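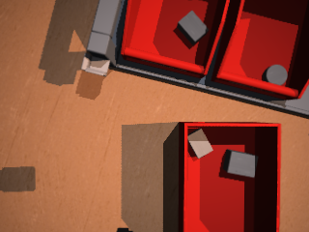
Posted by Hatem Lahlou (Moderator), 18 Sep 2020
Forum: Public Records and Transparency
Thread: Travel records of the Trorstead regional mayor's office

Members may wish to note that the office of the regional mayor at Trorstead has released its travel records following an information request lodged by this forum's records group. The release runs to 657 pages. It covers official journeys made by the mayor, the deputy mayor and accompanying staff, with booking forms and hotel invoices attached.

The request asked for the purpose of each journey to be stated. On 30 of the forms that box has been left blank or filled in with the single word "meeting". The group has written to the office to ask whether fuller notes are held.

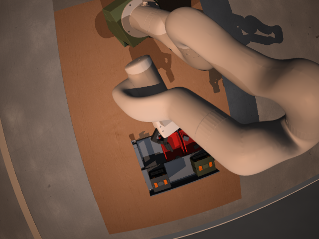
The office has 20 working days in which to answer. Until then, members are asked to confine their remarks to what is in the papers and to give a page number when quoting from them.

flidthorpe_ratepayer wrote:
I am grateful to the group for its work. I have read the section on the Plarima trade visits and find it hard to follow. The deputy mayor appears on the booking forms for all three visits, yet the hotel invoices for the second are made out to the office and name no guest. Pages 212 to 219 refer. I should be glad to know who stayed there.

K. Engelbrecht wrote:
I served as a clerk in a neighbouring authority and would urge some caution. Block bookings were often invoiced to the office in my time. A missing guest name is poor record keeping. It does not show that anything improper took place.

flidthorpe_ratepayer wrote:
I did not say that it did. The public paid for the rooms and is entitled to a list of those who used them. If poor record keeping is the explanation, the office should say so in writing.

Standing_Order_3 wrote:
With respect to the previous poster, the audit report last October dealt with block bookings and found them to be within the rules then in force. I do not see what is gained by going over the matter again. The staff who must answer these letters are paid from the same rates.

K. Engelbrecht wrote:
The audit looked at cost only. It did not ask who travelled. On that point I agree with flidthorpe_ratepayer – the question is a fair one, and it should be put in neutral terms.

ngau_ward_resident wrote:
Could someone tell me whether the Ngau flood visit is included? I cannot find it in the index.

Hatem Lahlou (Moderator) wrote:
It is at page 488, filed under the name of the driver. The index was prepared by the office and has not been altered by us. The question about the second Plarima visit has been added to the group's letter, in the wording suggested by Khanyisile Engelbrecht. The reply will be posted in this thread when it is received.

Standing_Order_3 wrote:
I maintain my objection but have no quarrel with the wording.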